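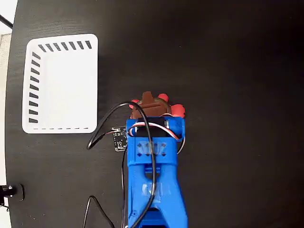 4. Setting up the Wasier shelf timer and the drip line

Read section 3 first if you haven't cut the tubing yet. Everything below assumes the tubing is cut, the reservoir is clean and the Irkorent valve is out of its bag.

Tools: small flat screwdriver, scissors, towel, a mug for catching drips. No tape. Tape on the threads makes the valve leak, every time.

4.1 Mount the timer

1. Pick a spot higher than the top of the reservoir. Higher than the water line isn't enough, go above the rim.
2. Hold the back plate against the wall or shelf side. Mark the holes with a pencil.
3. Screw in the back plate. Snug, no more. The plate is thin and bows if you overdo it.
4. Slide the timer down onto the plate until it clicks.
5. Tug it. If it lifts off it didn't click. Go again.

Note: renters can use the adhesive pad instead. Wipe the wall with rubbing alcohol, let it dry, press the pad on and leave it overnight before hanging anything. It will not hold on textured paint or wallpaper.

Caution: keep the timer out of direct spray. It handles a splash on the front but the battery door isn't sealed.

4.2 Batteries

1. Open the door at the back with the flat screwdriver.
2. Put in 2 AA batteries, same brand, same age. No rechargables - the voltage is too low and the valve sticks half open.
3. Close the door. The light blinks green, then goes out.
4. Red light means a battery is in backward or nearly flat.

You have 60 seconds after changing batteries before the clock resets. Have the new ones in your hand before you take the old ones out. If you miss it, go back to 4.5 and set everything again.

4.3 Connect the valve

1. Find the arrow molded into the side of the valve. It points toward the plants.
2. Push the short tube onto the inlet. Warm the end in hot tap water if it's stiff.
3. Push the long tube onto the outlet.
4. Slide a clamp over each joint and squeeze it shut.
5. Plug the valve lead into the bottom of the timer. Only goes in one way, don't force it.
6. Put the mug under the valve. Fill the reservoir to the lower line and wait.

Drip at the inlet: the tube isn't on far enough. Drip at the outlet: same thing, or the clamp is crooked. Drip out of the valve body itself: stop, drain the reservior, and exchange the valve. It can't be fixed at home.

4.4 Place the drippers

1. Lay the long tube along the front of the pots.
2. Cut it at each pot and push in a tee.
3. Run a short piece from each tee into the pot. Stake it halfway between stem and rim.
4. Plug the far end of the line.

The tee barbs are sharp. Push with your palm, not your fingertips.

Pots all at the same height work best. If one shelf is lower than the other, the lower pots get more water. Two fixes - pinch the lower line with the adjuster, or give the lower shelf its own valve (Adel add-on kit, section 7).

Pebbles, shells, little figures and so on are fine on top of the soil. Keep them off the dripper, and take them out when you repot.

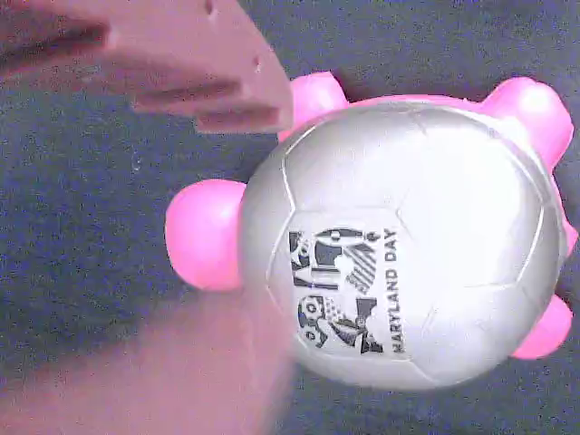

Turtle ornament, silver and pink.

Glossy ornaments get white scale marks in hard water. Wipe with a damp cloth, dry with another one. No scouring pads.

4.5 Set the schedule

1. Hold SET until the hour blinks.
2. Turn the dial to the right hour. Press SET. Same for the minutes.
3. Turn to START. Choose a time. Early morning is good.
4. Turn to RUN. Start with 2 minutes for herbs and small foliage plants.
5. Turn to DAYS. Pick every day, every second day or every third.
6. Press SET to save. If you walk away without pressing it nothing is stored.

Check the soil after a week. Push a finger in up to the first knuckle. Soggy: cut the run time before you cut the days. Dry: add days first.

In July most kitchens need the every day setting. Change it back in fall or the basil will rot.

4.6 Test run

1. Fill the reservoir to the upper line.
2. Press and hold RUN until the valve clicks.
3. Walk the line. Every dripper should be wet at the tip.
4. Press RUN again to stop. It should click and the flow should end shortly after.

Flow keeps going after the click? The reservoir is too high and it's siphoning. Move it down one shelf, or fit the anti-siphon cap from the Sulemana parts bag with the small hole facing up.

Caution: never leave home on the first day of a new setup. Give it at least 2 full cycles while someone is in the house.

Going away: fill to the upper line, change the batteries, move the pots out of strong sun. Then do 4.6 again, all of it.

Revised 22 September 2025, Teun Smits. Replaces the loose sheet in the older boxes - throw that one out, the valve arrow is drawn the wrong way round on it.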